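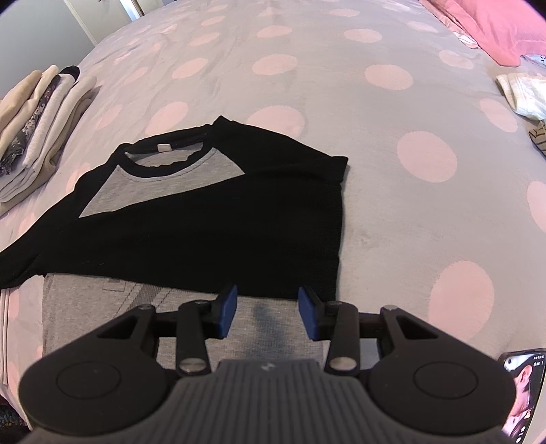
叠衣采集,夹爪端相机画面。黑色插肩T恤,两指张开停在下摆两侧,床左侧是一摞叠过的衣服。

2023年7月28日 叠衣任务采集记录

地点还是Clotstead那套公寓的卧室,床面当工作台。记录人我,上午由Amancay Leiva持夹爪,下午换Wenceslao Jara。任务集名沿用Mekier,不另开新目录,今天的数据挂在“床面/单件上衣”下面。

今天的目标:上衣类补到144条可用。开工前可用数是118,差26条。收工时刚好补齐,另有几条存疑,放在待复核里,先不计入。

一、流程

每条从衣服摊平开始,到放上左侧那摞为止。中间分四段:对齐下摆,抓边,对折,搬运放置。段与段之间不停录,分段标记后期再打。上周试过边录边打标记,持夹爪的人老要分心看屏幕,手会顿一下,轨迹里能看出一个小平台,后来就取消了。

起始姿态统一要求:夹爪张开,两指位于下摆两侧,指尖离布面大约一指高,静止一秒再动。这一秒给时间对齐用。Wenceslao下午前几条没等满,对齐脚本报了警告,我提醒之后就好了。那几条没有删,脚本加长搜索窗口以后能对上。

领口一律朝床头。这条是五月定的,当时两个人各摆各的,训练出来的策略在第一步就犹豫,夹爪在领口和下摆之间来回晃。统一方向以后晃动少了很多。等基础集够了再放开方向,单独采一批随机朝向的,不和这批混。

二、衣物

深色上衣偏少,今天有意多排。黑色带灰色插肩的那件录得最多。深浅拼色对分割模型不太友好,灰色插肩那块容易和底下的灰色衣物连成一片,掩膜从领口一路漏下去。Amancay建议把底下那件抽走再录。讨论以后决定两种都留:有叠压的照录,元数据里“下层衣物”一栏填“有”。真实卧室里衣服就是压着放的,全清干净了,换到Grurnbridge那边的房子又要重来。

床罩是浅灰底带大块粉色圆点。圆点边缘和浅色衣服的边缘会混,黑色的没有这个问题。浅色衣服今天只录了少量,检测框跳得厉害,先记下,等换一条素色床罩做对照。床罩找Montecinos仓库那边要,单子已经发了,还没回。

周围散放的衣服不收,每录几条随手挪一下位置。挪动由不持夹爪的人做,挪完退出画面再喊开始。上午有一条人的手还留在画面左侧,作废。

三、夹爪

蓝色橡胶指垫用的是上周换的那副。抓单层薄布时左指偶尔打滑,表现是布边被带起两三厘米又落回去。滑了以后允许重抓一次,重抓的条目打“恢复”标签,单独统计。第二次还滑就停,不要第三次。以前有人连抓四五次,最后是成了,但模型学到的是在原地反复开合。

连杆销轴处的螺钉开工前检查过,没有松。下午中段Wenceslao说右指回位发涩,停下来看了,指根缠进一小团线头,用镊子挑掉,空夹几下恢复正常。以后换人的时候都看一眼指根,已经写进检查单。

开合量标定早晚各做一次,零点有轻微漂移,在允许范围内,没有重标。上次标定文件仍然有效。

四、手机与画面

手机装在夹爪右侧,屏幕会进到相机画面的右下角,屏幕内容跟着变。训练前按固定掩膜把这一块盖掉,掩膜用右下角那一版,不要用旧的。旧掩膜比手机小一圈,屏幕边上会漏出一条,当时验证集上的损失莫名偏低,查了两天才查到这里。

补充一点:屏幕上有时能看到人脸的局部。对外给数据之前必须先过掩膜,再人工抽看。原始文件只留在内网盘,不外发。请大家拷数据时走脚本,别直接拖文件夹。

曝光锁定,白平衡锁定。上午光线偏冷,下午偏暖,没有做补偿,留给数据增强处理。

五、质量检查

收工后和Amancay一起抽看。判废的原因主要三种:起始时衣服已经被碰歪;对折后下摆错开超过一掌;放置时把整摞推歪。第三种最近变多,摞高了以后顶层不稳,夹爪松开时指尖会带一下。临时办法是摞到一定高度就拿走一半重新起摞。Wenceslao认为应该保留一部分高摞的情况,否则部署时遇到就不会放。我同意,但先不进主集,另建子集,名字待定。

有几条对折完成得不错,但中途夹爪在空中停了很久。问了,是持夹爪的人在想先折哪边。这种停顿不裁,打“犹豫”标签,训练时降权。裁掉会造成位姿跳变,之前吃过亏。

标注口径再统一一次:袖子没折进去但衣身折齐的,算完成,备注写“袖外”。袖子压在衣身下面的,也算完成。领口翻折的不算。

六、进度和设想

整个Mekier叠衣部分计划采到2,000条,裤子和毛巾都在里面,上衣只占一部分。照现在的速度偏慢,慢在摆放和复位,夹爪实际运动的时间其实很短。想过把复位过程也录下来,反过来当“展开”任务的样本用。Wenceslao下午顺手录了两条试试,夹爪抖开衣服时相机晃得厉害,位姿估计丢了一段。可能要改成分步展开,先提肩线再放平,动作放慢。下周再试。

存储方面,内网盘给本任务的配额最多3,000条,暂时够用。待复核的不要长期堆着,看完就归类或删除。

七、待办

1. 催Montecinos的素色床罩。(我)
2. 对齐脚本的搜索窗口改成可配置,默认值不动。(Amancay)
3. 指垫左侧打滑,试一下新批次的橡胶,硬度低一档的那种。(Wenceslao)
4. 掩膜旧版从公共目录移走,免得再有人误用。(我)
5. “恢复”标签的条目单独跑一次训练,看抓取成功率有没有差别。(Amancay)
6. 给Grurnbridge那边发一份起始姿态的说明,他们床的高度不一样,要注明手腕角度。(Wenceslao)

备忘:夹爪充电线留在卧室门边的插座上了,周一去的人记得带回来。手机已带回,电量剩一半,文件传完,校验通过。

补记(当晚):Amancay把待复核的看了一遍,判回两条可用,其余归废。判回的两条都是黑色插肩那件,下层衣物填“有”,放置时略微歪,但没碰倒。总数表我周一再更新,今天表里写的还是144。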